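Two Ships and a Packing Crate: A Morning at the Bahrami Maritime Collection

The Bahrami opens to the public one day in spring, and the notice this year gave March 20, 2025, with doors at nine. I was there at ten to nine. So was a man with a folding stool and a thermos, who looked at my lack of a stool with real pity.

I should explain what I was after. My wife's family has a ship portrait, or has the story of one, which takes up less wall space. The vessel was the Dakar, a three-masted bark in the West Africa trade, and the captain's widow is supposed to have sold the painting to pay for a roof. The Bahrami has a Dakar. Whether it has our Dakar is a question I have been putting to them by mail since last March, and the replies have been courteous and short.

The collection lives in what used to be a sail loft, up a staircase built by someone with small feet. Admission is free, but you have to sign the book, and the book asks for your "vessel of interest." The man with the stool wrote a paragraph.

Our guide was Siriporn Sangkhawat, the registrar, who has the unhurried manner of a person who knows where everything is and has been asked anyway. She started us in the ledger room. The ledgers are the reason serious people come. Painters in the harbor trade kept accounts like any grocer, and the Bahrami owns a run of them: canvas, frame, gilding if the owner was feeling flush, crate, cartage to the dock. The captains haggled over all of it. One of them refused to pay for clouds.

There are 1,942 entries in the ledgers that name a ship. Of those, 405 have been matched to a painting that still exists somewhere, and the rest are presumably over mantels, in attics, or at the bottom of the same oceans as their subjects. Siriporn read us a few of the unmatched ones. A brig called the Ovura was painted, delivered, sent back because the flag was blowing the wrong way for the sails, repainted, and sent back again. The last line of that account just says "settled," underlined hard enough to go through the page.

I asked about the Dakar. She said we would come to the Dakar.

Before the Dakar we came to the half models, the sextants, a cabinet of scrimshaw of mixed sincerity, and the new wing, where the plan is to get all of this onto walls by next March. The wing got a good deal of our morning. I learned about humidity. I learned that a ship portrait should hang so the horizon meets the eye of a person of average height, and that nobody on the design side can agree on who that is.

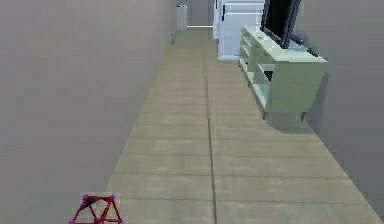
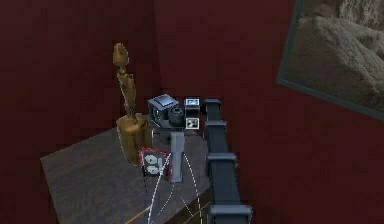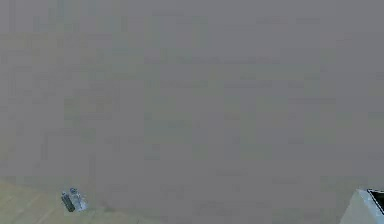

Then the conservation bench, which was the best part of the day and the only part with a line. Decha Khunthong cleans the pictures, and he had one on the table with its varnish half off, so that the left side of the harbor was at noon and the right side was steeped in tea. He works with cotton swabs and will do a patch the size of a postage stamp before lunch. Somebody asked how long the whole canvas would take. He said it depended on how many people came up to ask him, but he said it nicely.

He also had strong feelings about crates. The crates, in his view, tell you more than the paintings do. A painter would sign a bad picture, but the carpenter who built the box put down the weight, the ship, the port, and the name of whoever was supposed to be paying. The Bahrami has exactly 4 original packing crates and he spoke of them the way other men speak of their daughters' weddings. One is on display with its lid propped open. It smells of tar and, faintly, of oranges. I spent longer looking into it than I did at most of the oils.

The man with the stool wanted to know about the Zendetti bequest, and here things got a little stiff. The Zendetti papers arrived in tea chests, 2,327 loose sheets in no order known to science, and they have been "in process" for longer than Siriporn has worked there. They are shipping letters mostly, partners in one port complaining to partners in another about a third set of partners. She showed us one in a sleeve. It was four pages on the subject of a missing barrel of nails. The signature took up half of the last page. I liked him at once.

And so, with the clock near noon, to the Dakar. She hangs at the end of the old loft, between a fire extinguisher and a much better picture of a different ship. She has two masts. I counted them more than once, and then I looked at Siriporn, who was looking tactfully at the fire extinguisher. Ours was a bark, with three, unless the widow added one to help the price. This Dakar was a brig in the lumber business and as far as the ledgers know never got anywhere near West Africa. Her captain paid for her in two installments and complained about both.

I had composed a sort of speech for the drive home, to be delivered to my wife, and I spent most of the drive taking things out of it.

A few practical notes. Parking is behind the chandlery and you will be sharing it with boats on trailers. The coffee is in an urn by the coats, and it's from that morning, though I wouldn't swear to which end of it. Readers who want the ledgers should write ahead and name the ship, the port and the rig. Please get the rig right. The index is typed on cards and the cards are excellent. Photocopies are a quarter a page, exact change, into a tin with a lighthouse on it.

I have since written to Siriporn to ask whether the Zendetti sheets mention any other Dakar, preferably one with an extra mast. She replied the same afternoon that they might well, and that I was welcome to come and look through them myself. I have bought a stool.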